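Hi Guido,

You asked for something short on where the plain-writing project stands before the next payment goes out, and you said you'd rather have it in my own words than in the Fidley template. So, my own words! (I'll fill in the template too if Trefor needs it for the file.)

The big news is that the rewrite of the Dilness tenant letters is finished. All 647 of them, counting the ones that turned out to be the same letter with a different heading. I had budgeted until December for this part and we got there with a couple of weeks to spare, mostly thanks to the people in the Laitinen office, who answered my endless "but what does this sentence want the reader to DO?" emails with real patience.

What I keep learning is how much of the trouble sits in the first line. Nearly every old letter opened with the name of the policy, then the date the policy was revised, and only got to the point down in paragraph three ("your rent is changing"). We moved the point to the top and cut the rest back hard. The longest letter in the set started out at just under 4000 words, if you can believe it, and it now fits on 2 pages. The legal reviewer asked for one paragraph back. I grumbled, then I read it again and she was right, so it's back in.

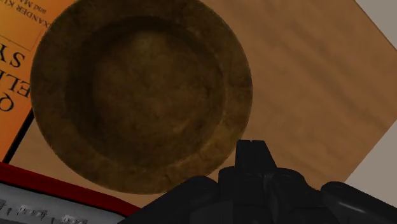
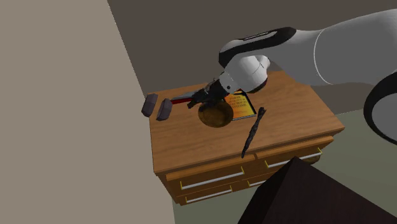

Both are computer-rendered.

The workshops are the part I'm less happy with. I'd promised you 10 and we've run seven. The first few were me talking at people about verbs, and you could feel the room drift off. Since then I've switched to having everybody bring one piece of their own writing and read it out loud to the person next to them. That's pretty much the whole session! People catch their own clunkers the second they hear them, and they're a lot kinder to each other than I'd be. A man at the Vokden session got halfway through his own memo, stopped, and said "I don't know what this means and I wrote it." I'd like to run the remaining three this way and push them back to early spring, when the front desk staff can come too. They write more than anyone and they weren't on the original invite list, which was my mistake.

On the style guide, the draft is with Trefor Morris now. It's shorter than the one we described in the proposal. I took out the whole section on tone because every time I tried to define "friendly" I ended up with a page that was anything but, and I swapped in pairs of before-and-after sentences from the letters themselves. Trefor wants a word list at the back. I'm a little wary of word lists (people use them to win arguments) but I'll do a small one and we can see whether it gets any use.

Money is fine. We're under on printing and a bit over on travel, and the one roughly cancels the other. I'd like to move what's left of the printing line over to the extra workshop time, if you're okay with that. A yes by email is enough for me.

Still to do: the three workshops, the word list, and the online forms, which I've only peeked at so far. They're worse than the letters. There's a help box on the second page that says "see help" and doesn't link anywhere. I'll send you a proper list of the forms once I've been through them with Laitinen, and you can tell me which ones you want done first.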